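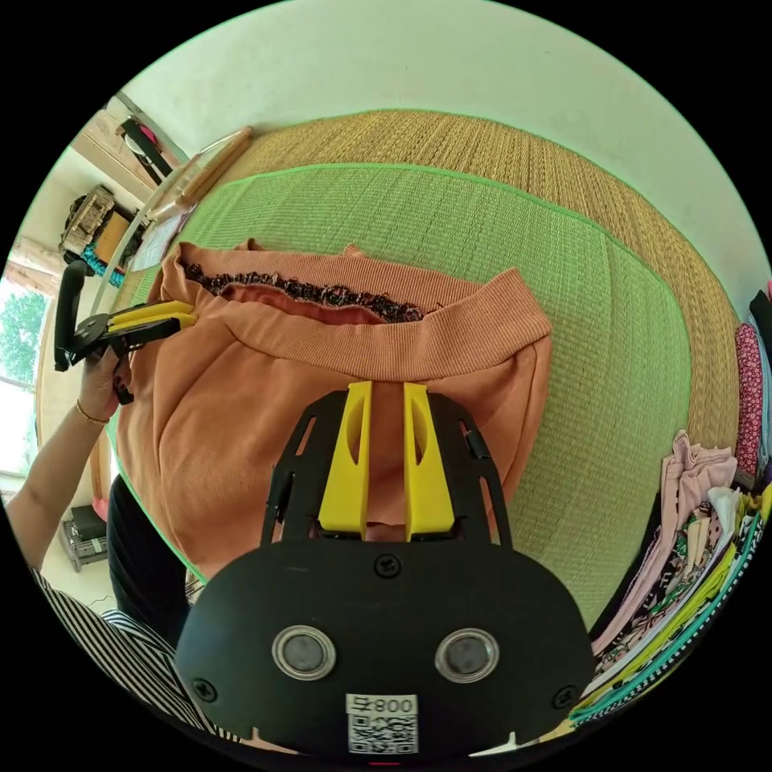 Diary > Household > Knitwear

Thursday, by Vija Bite
2 min read

Started on the floor pile at 5. Plan was to refold everything knitted before the Rendby order goes on the shelf, and to get the salmon-orange one done first. Ribbed knit does not hold a sharp crease, so I no longer try for one. Sides in, bottom up, stop.

The Lill method wants thirds. Thirds come out too tall for the wardrobe shelf – I measured last March and have not changed my mind. A plain square stacks better and I can read the colors from the side.

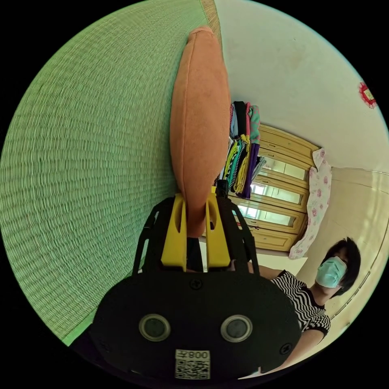 Worked on the green mat again. The weave grips wool a little, which keeps one edge still while the other is brought over. Drawback is lint. Went over it with the Drinosus brush afterward, two passes, along the weave and then across.

Prints are still mixed in with the plains. Sorting by fabric weight would be more correct, but I look for things by color, so color it stays.

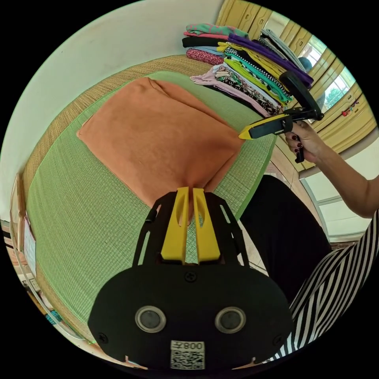 Orange, folded, on the green mat. Stack behind.

Kundari catalog no. 502 is the shelf divider I want. Check the depth before ordering – the last one was too shallow.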